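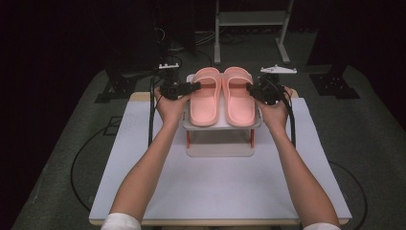 pink slides, white table

ok quick thread bc I'm supposed to be working. been stuck on the Gorex soundtrack all week

track 4, the harbor theme. that bassline!! whoever wrote it was having a good day

looked it up - Zhiqiang Du did the town music, Mamta Kashyap did battles. makes so much sense now. totally different drums

boss theme loops too early tho. you hear the seam every time. drives me nuts

Prukico is doing a vinyl. 600 copies, two discs. 89 bucks plus shipping... hmm

no credits song on it either?? teh best one. come on

anyway my top three so far: harbor, snow village, the shop tune from Hinojosa (diff game, same composer, still counts)

somebody uploaded a piano cover of snow village and it has 2,123 plays. deserves way more. go find it

sequel's out in September, pretty sure Kashyap is back for it. no word on Du

ok lunch is over. send me your fave shop music, I need stuff for the bus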